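4.2 The sponge, the plate and the rack

The previous section dealt with the order in which people take things from the pile. This one deals with what happens to a single plate between the moment it is picked up and the moment it is let go in the rack. We divided this into three stages, which we call holding, wiping and placing. The stages overlap a good deal. Many people begin to turn towards the rack while the sponge is still on the plate, and a few go back to a plate that is already standing.

The coding scheme was drawn up by Yesenia Villaseñor and revised twice during the pilot. In its first form it had separate codes for the front and back of the plate, but the two coders could not agree on where one ended and the other began, and the codes were merged. The final scheme gave 3,898 plate handlings in total. Of these, 3,287 ran through all three stages without the plate being put down in between. The rest were broken off, most often because the person stopped to make room in the rack.

In the holding stage the main question is which hand has the plate and where the fingers go. Two grips account for nearly everything we coded. In the flat grip, the plate lies on the spread fingers with the thumb over the top. In the rim grip, the fingers curl over the raised edge and the plate is tilted towards the other hand. The rim grip leaves more of the surface free to be wiped, but it gives less support, and people using it tended to keep the plate low, over the counter or over the rack itself. Figure 3 shows the rim grip. 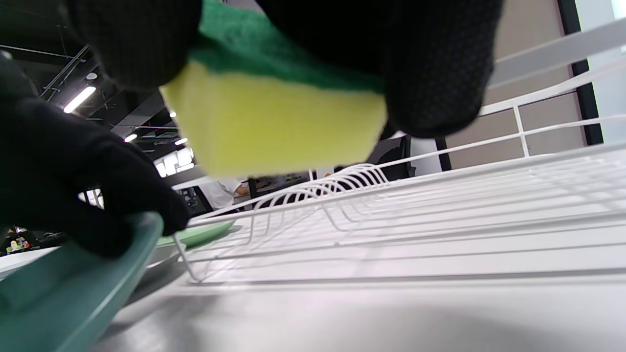 Figure 3. Rim grip. The left hand holds the teal plate at a tilt; the right hand has the sponge with the scouring layer against the palm.

The sponge was handled with less variety than we had expected. We had supposed that people would turn it over often, using the scouring layer for dried food and the foam for the rest. In practice the sponge was usually turned once or not at all for a given plate. Where it was turned, this tended to be near the start of the pile, and the same side then stayed outwards until a pan or an oven dish came up. Several people said afterwards that they had not known which side they were using.

What did vary was how much of the sponge was left free. Some people squeeze it into a ball, so that only a corner of the foam reaches the plate. Others hold it along one long edge and leave most of the broad face open. The first way seems to suit bowls and cups. The second covers a flat plate in fewer strokes, but the loose end tends to fold under at the rim, and the person then has to go round the edge again. We coded both as wiping and did not try to judge how well either of them cleaned.
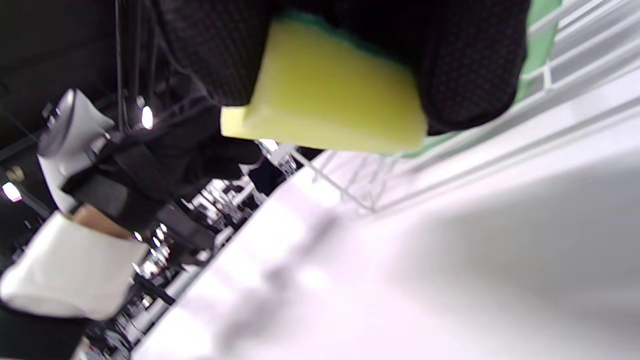
Gloves were left to the person's own choice. We had some worry that a glove would hide the finger positions and make the holding codes less sure, and for thick gloves this was partly so. For the sponge it mattered less. The foam and the scouring layer are of different colours on most household sponges, and the coders could work from these alone. With a yellow face turned outwards and a thin green layer running along against a black glove, as here, the side in use can be read at once even though the fingers themselves are hard to tell apart. We therefore kept all gloved handlings in the sponge counts, but left out those in which neither side of the sponge could be made out.

The placing stage turned out to be the slowest of the three for anyone with a crowded rack. Of the racks we looked at, 5 were of the coated wire type, and these differ mainly in how the plates are kept apart. Some have straight pegs. Others have a row of bent wires forming loops, with the plate resting in the space between one loop and the next. Loops are more forgiving at the bottom, as the plate slides down between them even when it comes in at an angle. They also take up more room than pegs, and a deep plate may lean across two spaces. The makers' figures for how many plates a rack will hold assume flat plates of one size. In the mixed piles that we asked people to bring, up to 11 plates went into a rack before someone began to stack or to use the counter.

A plate was coded as placed when it stood in the rack with no hand on it. Figure 4 shows a plate standing in this way. We did not require it to be upright to any given degree, and a plate leaning on its neighbour still counted. Plates laid flat across the top of the rack were given a code of their own — this was mostly done with the last one or two in the pile.

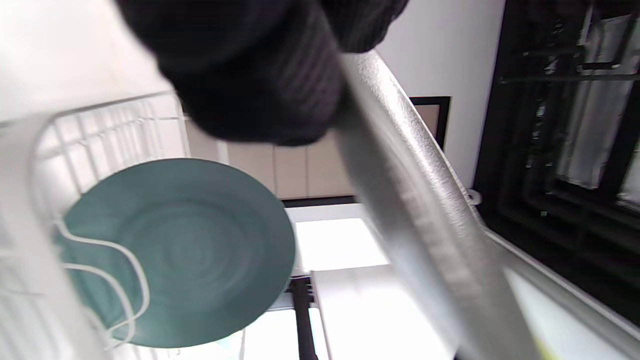 Figure 4. A teal plate standing on its edge in the wire rack, with a curved divider in front of it.

Two points about the placing stage are worth noting for what follows. The first is that people fill a rack from where they stand and seldom from one end. The nearest free space is taken first, then the spaces on either side of it, and the far end is used only when the near part is full. This leads to a good many small moves later on, when a large plate has to go in behind smaller ones. The second is that the side of the rack matters more than we had allowed for. Where it has high wires, the plate must be lifted over them, and the rim grip is often changed to a flat or pinched grip on the way. Where it is low or open, the same grip can be kept from wiping through to placing.

Cutlery and long utensils are left out of the counts in this section. They are held and wiped differently and mostly go into a separate holder, so the three stages do not fit them well. Bowls are included only where they were stood between the wires like plates. Bowls turned upside down on the base of the rack are taken up in Section 4.3, together with cups and glasses.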